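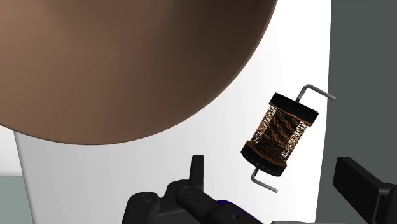
A small coil and a black gripper in one of our simulated rooms.

Hello from Dalbridge! I'm the one who answers the emails at Prunton, and I build a fair few of the rooms too. We've been making practice rooms for robot arms since April 1, 2022, when there were 2 of us and one very slow computer (there are 4 of us now, and the computer went in July).
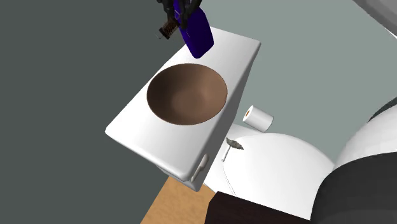

Our main product is Husto, a kit of simulated rooms you can load up and try your own arm in. There are 107 objects in the box so far and I'm fond of nearly all of them. Bathrooms are my favourite – you get a glossy white tank with a round basin set into the top, and a blue bottle for the gripper to get its fingers round, all in a tight little corner. Setting up takes some 20 minutes if you've used a simulator before.
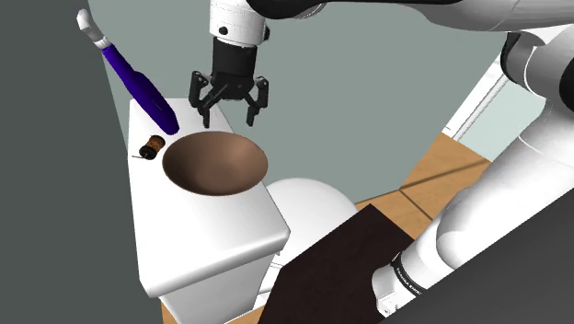
Want to try it?

Ask us for the Dalen starter pack, our smallest one. Write and tell me which arm you've got – I do love hearing what people are up to!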